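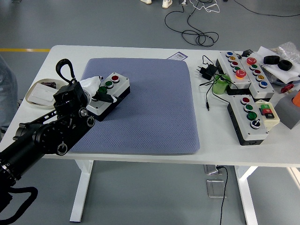

3.2 Keeping the pressing cell in working order

The arm in the Skerngate cell does one job, pressing buttons, and it does it many times a day. We were surprised by how much of our success rate depended on upkeep, and we think this part of the work deserves more room than it usually gets in papers like ours (it was also the part we enjoyed most!). All the settings given in this section are those in force on 5/15/25, after the joints had been re-zeroed.

Figure 3. The arm at a three-button box on the textured mat, with the gripper over the darker green button. Further button boxes, some with mushroom-style buttons, stand on the right side of the table.

Each session starts with the joints. The operator moves the arm to its rest pose, reads the joint angles from the Nikolovski controller, and compares them with the stored values. If any joint is off by more than the limit in Table 2, that joint is re-zeroed and the check is run again from the beginning. After that we go over the bolts along the arm with a torque driver. Loose bolts were the most common fault in our log, ahead of cable faults and software stops put together, and they are easy to miss: the arm still reaches the button, but it lands a little to one side and the press comes out weak.

The cable needs almost as much care. In our first layout it ran tight along the lower segment, and the connector worked itself free after long runs. We now leave a loop with enough slack for the full reach of the arm. It looks untidy, and it has served us very well. The connector has not come out once in the 1351 presses made with the new layout.

Wear at the gripper tip shows up slowly, so we track it with a fixed test. The arm presses one button 81 times in a row at constant speed, and we record the depth at which the contact closes. When the average depth drifts past the limit, the tip covering is replaced and the offset is measured again with the Berari gauge. A covering lasted about 66 hours of running time in our hands, though the spread was wide, and short hard presses used one up much faster than slow ones.

Boxes are moved often between tasks, and after every move we touch off on the corners of the box before the first press. This takes 7 minutes by hand. The Jutden script described in Section 4 does the same thing without help and is a real pleasure to watch, but it fails when a box sits at a steep angle to the arm, and in those cases we still go back to the manual routine.

Repairs to the joints themselves were rare. We swapped a single wrist motor, in July, and repeated the depth test before and after the swap. The two curves match closely once the new zero is applied (Appendix B), so we pool the data from both periods in the results that follow.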